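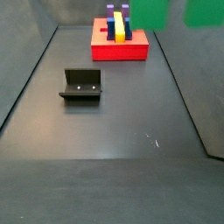
How do I get my security deposit back if my landlord won't return it?

Start with a written demand that gives the amount, the address of the rental, the date you moved out and a deadline to pay. If the deadline passes, you can file in small claims court without a lawyer, as long as the amount is under your state's limit.

Most disputes over deposits never reach a judge. The tenant moves out, waits, calls a few times, gets a partial check or no check, and gives up. Landlords know this. So do the property management firms that handle move-outs by the hundred every summer, when leases in college towns such as Brirnwood turn over in the same week.

The law in nearly every state says more than tenants think it does. A deposit is the tenant's money, held by the landlord against unpaid rent and damage. The landlord has a set period after move-out to return it or send an itemized list of deductions. The length of that period varies from state to state, and so does the penalty for missing it. In some states a landlord who misses the deadline loses the right to keep any of it. In others the tenant has to show bad faith before a court will award anything extra.
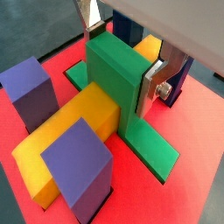
Irena Dvořáček

One tenant in Sanwood rented a one-bedroom apartment over a dry cleaner and paid a deposit of $1,930, a little more than the monthly rent. The lease ran out in May. She cleaned the place on a Friday, left the keys in the office drop box and gave a forwarding address by email. A letter came weeks later. It listed carpet replacement, painting and a "turnover fee," and the total happened to match the deposit exactly.

She asked for receipts. The management office, Tornby Rentals, sent a one-page invoice with its own letterhead on it. The carpet had been in the apartment when she moved in, and she had lived there 6 years.

That last fact mattered most. Carpet wears out, and paint does too. Courts generally treat both as having a useful life, and a landlord who replaces an old carpet can't charge the last tenant for a new one. If the carpet was near the end of its life anyway, the amount that can be charged may be very small even when there is a real stain or burn. The same reasoning applies to blinds, linoleum and many appliances.

What counts as wear

The line between damage and ordinary wear is where most of the arguing happens. Faded paint, small nail holes, worn traffic paths in a carpet and loose door handles are usually wear. Large holes in drywall, broken windows, pet urine soaked into the pad and missing fixtures are usually damage. A dirty oven falls somewhere else. It isn't wear, and a landlord can charge a reasonable amount to clean it, but not the price of a new oven.

Flat fees deserve a close look. A lease may say that a cleaning fee will be taken from every deposit. Some states allow this if the fee is called nonrefundable in writing at the start. Others don't allow it at all, whatever the tenant signed. A clause that breaks the state's deposit law is normally unenforceable, and signing the lease doesn't change that.

The move-in checklist is the best evidence there is, and plenty of tenants never filled one out. Without it, look for dated photos on your phone, old maintenance requests, emails about the leak under the sink, and anything from a roommate who lived there before you. Texts count. Print them with the date and the sender's number showing.

Writing the demand

The letter should be short. Say who you are, which unit you rented, when you left and how much you paid. Name the deductions you dispute and give a sentence on each. Cite your state's deposit statute by number (the court's self-help page will usually have it). Set a date for payment and say that you will file in small claims court after it.

Leave out the history of the broken heater unless it bears on the money. A judge may read the letter later, and so may the landlord's lawyer. Send it by certified mail, keep the receipt, and send a copy by email too.

The Sanwood tenant's letter was a page long. Tornby Rentals answered with an offer of half. She turned it down and filed.

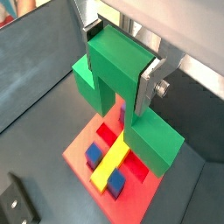 Green block held over a red puzzle board.

Going to court

Small claims limits differ widely. In the county that covers Sanwood the limit is up to $4,000, enough for the deposit and a penalty on top but not for a tenant asking for several months of rent back as well. If your claim is over the limit, you can usually give up the excess and stay in small claims, or file in a higher court, where the rules are stricter and the fees are larger.

File in the county where the rental is. Get the defendant's name right, because a judgment against the wrong company is hard to collect. The name on the sign may not be the owner's. Check the lease first, then the county property records, then the state's business registry. If both an owner and a manager are involved, many tenants name both and let the court sort it out.

Bring 3 copies of everything: one for the judge, one for the other side and one to hold. Put the papers in date order. Hearings are short, and the judge will likely ask for the lease, the proof of payment and the itemized list before anything else. Answer the question that was asked and then stop.

Expect a counterclaim. Landlords sometimes respond to a deposit suit by claiming further damage or unpaid utilities. Ask for the bills. A figure that first appears after you sued, with no receipt behind it, tends to do poorly.

Winning doesn't put the money in your account. The court doesn't collect for you. A landlord with a rental building in the county is easier to collect from than most defendants, though, because a lien can be placed on the property in many states and will have to be cleared before a sale.

The Sanwood case settled in the hallway before it was called. The tenant got the full deposit plus her filing fee and signed a release. The check was mailed to her old address and had to be reissued.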